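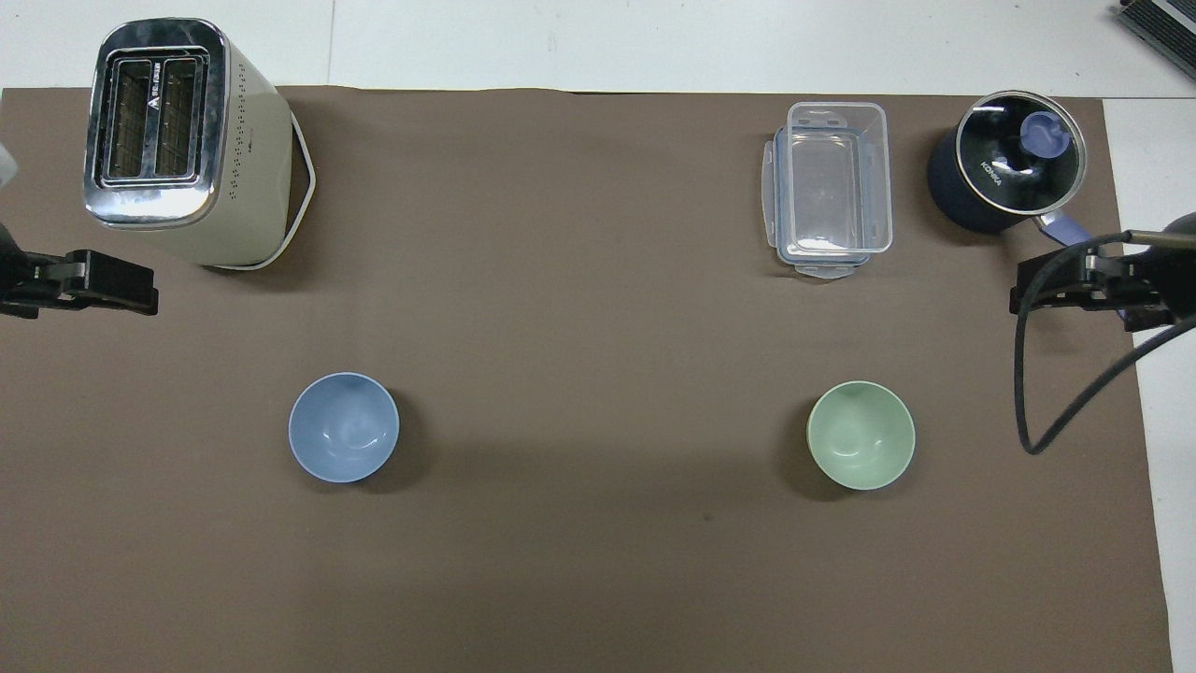

Branuteck Releases Sasen 13 Teleoperation Kit for Two-Arm Kitchen Tasks

4 Oct 2018 – Branuteck today released Sasen 13, a hardware and software kit for recording two-arm manipulation tasks by remote control. An operator moves a pair of leader arms, and the follower arms at the worktable repeat the motion. Joint positions, gripper opening and video from an overhead head camera are stored on a common clock.

The release includes 117 recorded task scripts for tabletop work with small appliances, bowls and food containers. Each script specifies the starting layout, the order of steps and the condition for ending a recording. Operators can discard a failed attempt with a foot pedal and restart without leaving the station.

Sasen 13 was tested at the Ververidis laboratory, where operators recorded about 3000 demonstrations. New operators completed 10 practice runs before their data was accepted.

"Most of our changes since the pilot concern the gripper controls," said Fotini Katsaros, head of teleoperation at Branuteck. "Operators wanted finer control in the last part of the closing motion."

Recordings can be exported to the Lumex training software. Kits ship in January. Existing Sasen users may install the software update on their current stations.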